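Chapter 4: Sorting and Packing Groceries

Storage begins with grouping. Foods kept together should need the same care, and the colour of a container can stand for its group.
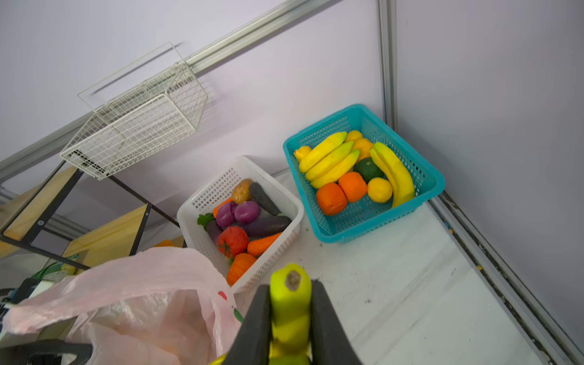
Root vegetables carry soil and weight, so most households give them their own basket. Nartey (Reltdale study) surveyed 589 kitchens and found this the commonest rule.

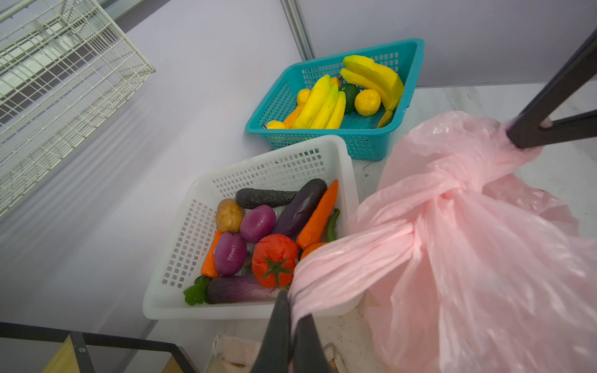

Fruit bruises more readily than most vegetables. It is usually kept apart for that reason, as with the bananas in the teal basket and the eggplant and carrot in the white one. Note which items would suffer if the two were combined.

4.1 Bags

Paper bags stand well but tear. Plastic bags take the shape of their load.
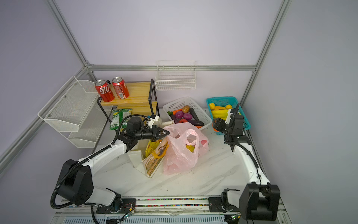

4.2 Order of packing

Heavy goods go in first. A 200 g packet of snacks goes in near the top.
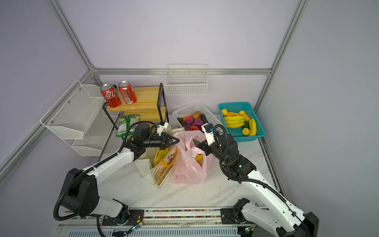 Section 4.3 applies the same order to a full week's shop.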